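Why Won't the Toad Drop the Hat?
A guide to luck in online games, for people who don't have any
By Mackenzie Lapointe
May 2024

If you have ever played an online game with monsters in it, you know how this goes. You bonk the monster. The monster falls over and leaves something behind. You want the shiny hat. You get a boot. It is always one boot, and it is never a very good boot.

The thing a monster leaves behind is called a drop. In Nostdale, the game my guild plays, there is a Swamp Toad that sometimes drops a Golden Hat. The game's help page says the chance is 1 in 500. So you might think: fine, I will bonk 500 toads, and then I will have a hat. It will be boring, but I'll look fantastic.

Danica Machala, who is in my guild and is ten, thought exactly that. She bonked 530 toads. She has a very large collection of boots.

Was the game broken? Was it mean? She wrote to the people who run it and asked. They said no to both, very politely.

What "1 in 500" means

Think of a bag with 500 marbles in it. One is gold and the rest are mud-colored. Every time you bonk a toad, the game reaches into the bag and pulls out one marble without looking. Gold means a hat.

Now for the sneaky part. After each toad, the game puts the marble back and shakes the bag. So the next toad starts all over again with 500 marbles, and so does the one after that. The bag never gets emptier. You are never "almost there," because there isn't any "there."

If the game kept the mud marbles out, you would be sure of a hat by toad number 500. But it doesn't, so you aren't. If you bonk 500 toads, you have a bit less than a two in three chance of getting at least one hat. More than one player in three ends up with nothing on their head.

My guild has 19 players. Say every one of us bonks 500 toads. You'd expect seven of us to be hatless at the end of it. The other twelve will be unbearable.

Toads can't remember

Lots of people believe that after a long run of bad luck, good luck must be on its way. Grown-ups believe this too, including grown-ups who are allowed to drive.

Try it with a coin. Flip it until you get four heads in a row (bring a snack). What will the next flip be? It feels like it has to be tails. But the coin doesn't know what it did last time. It's a coin. It has a head on it, but nothing in the head. The chance of tails is one in two, the same as ever.

Dice are the same. If you roll four dice, there are 1296 different ways they can land, counting each die separately. You get that number by multiplying 6 by 6 by 6 by 6. Only one of those ways is all sixes. So four sixes is a 1 in 1296 event, which makes it a good deal rarer than a Golden Hat. If you roll four sixes, call somebody into the room at once. They won't believe you otherwise.
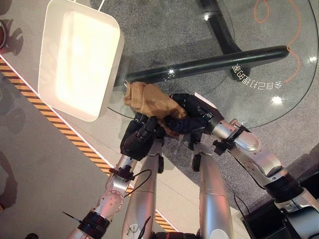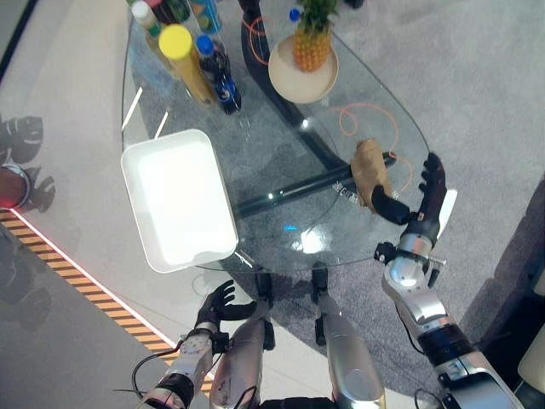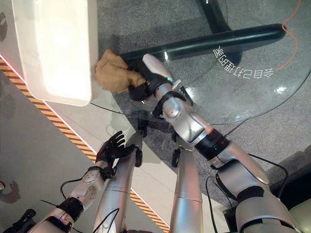 How does a computer roll dice?

Badly, at first. Computers are built to do exactly what they are told, the same way every time. That's lovely for sums and terrible for surprises.

So the people who make games use a trick. They start with a number, called a seed. The computer does a lot of complicated arithmetic to the seed and gets a new number that looks nothing like the old one. Then it does the same thing to the new number, and so on. The numbers that come out seem to jump all over the place. One of them might mean "boot." One of them, on a good day, means "hat."

These are called pseudorandom numbers. You say it SOO-doh-random, and the p just sits there doing nothing. "Pseudo" means "pretend." If you used the same seed twice, you'd get the same numbers in the same order, so the game has to choose its seed from something hard to guess. Some programs use the time on the computer's clock, down to a tiny slice of a second. Careful ones mix in other things as well, so that players can't work it out and cheat.

This means that some things players do for luck make no difference. Ekrem in our guild takes off his armor before every big fight and spins in a circle three times. He got a sword once, in April, doing this. He has also lost a great many fights, on account of not wearing armor.

Can a game be kind?

It can, if the people who make it want it to be. Some games secretly raise your chance a little each time you miss. Others promise you the prize after a certain number of tries. Players call this a pity timer, because the game has been watching you and feels sorry for you.

With a pity timer, the toads do remember. It's like a bag where somebody takes out a few mud marbles whenever you sigh loudly enough.

Nostdale doesn't have one. Danica wrote to them again about that.

Something to try at home

Put nine buttons of one color and one button of another color in a sock. Pull one out without looking, write down what you got, and put it back. Do this ten times. Then get everyone in your family to do it as well, and see who never got the odd one. With a chance of 1 in 10 and ten tries, a bit more than one person in three should miss out.

If it's you, you may have a boot.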